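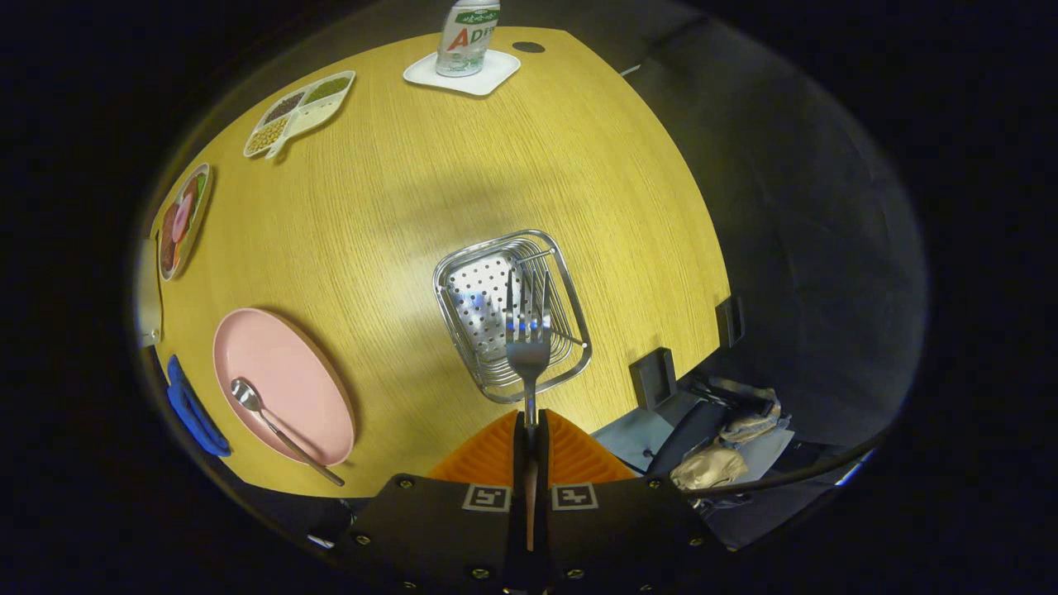

Step 4. Record the fork-to-basket task

Kolteo student project, manipulation group
Page maintained by Kenza Kettani. Last edited 29/09/2023.

Steps 1 to 3 cover charging, mounting the camera and the calibration run. Do not start this step until the calibration file has been saved to the Ulinmont folder under your own initials.

4.1 Set the table. The wire basket goes near the center. The bottle stays on its white coaster, behind the basket. The divided tray, the oval plate and the pink plate go on the left. These items are distractors and are not touched during this task. Small changes in their position between recordings are wanted, so do not tape them down.

4.2 Place the fork on the table within easy reach. Vary its angle from one recording to the next. The spoon belongs to step 5 and stays on the pink plate.

4.3 Start the recording and hold the gripper still for one full second before moving. The alignment script uses this pause to find the first frame.

4.4 Close the fingers on the handle of the fork, with the tines pointing away from you. Gripping near the neck makes the fork more stable but leaves too little clearance at the basket wall. Keep your free hand out of view.

4.5 Lift, then move until the tines are over the basket. Keep both square markers on the housing visible. The script reads the finger opening from them, and a recording with either marker covered for more than 16 frames is rejected.

4.6 Lower the fork until the tines are below the rim. Open the fingers slowly. If the fork catches on a wire, complete the release anyway and add the tag "snag" in Jadoon. Do not delete the recording.

4.7 Back the gripper out along the path it came in on, hold for one second, and stop.

Length and quota

A normal recording is 325 frames. Anything under 109 is dropped automatically, usually due to a missing pause in 4.3 or 4.7. Each pair submits 100 accepted recordings by the end of April. Swap roles whenever the operator's wrist gets tired, and change the operator field when you do.

Common faults

Fork rotates in the fingers: grip point too far back on the handle. Move it forward slightly and close more firmly.

Basket slides on contact: approach is too low. Raise the path before crossing the rim.

Upload stalls in Jadoon: rename the file without spaces and retry. If it stalls again, send the file name to Sizwe Hlongwane.

Next: Step 5, Spoon from plate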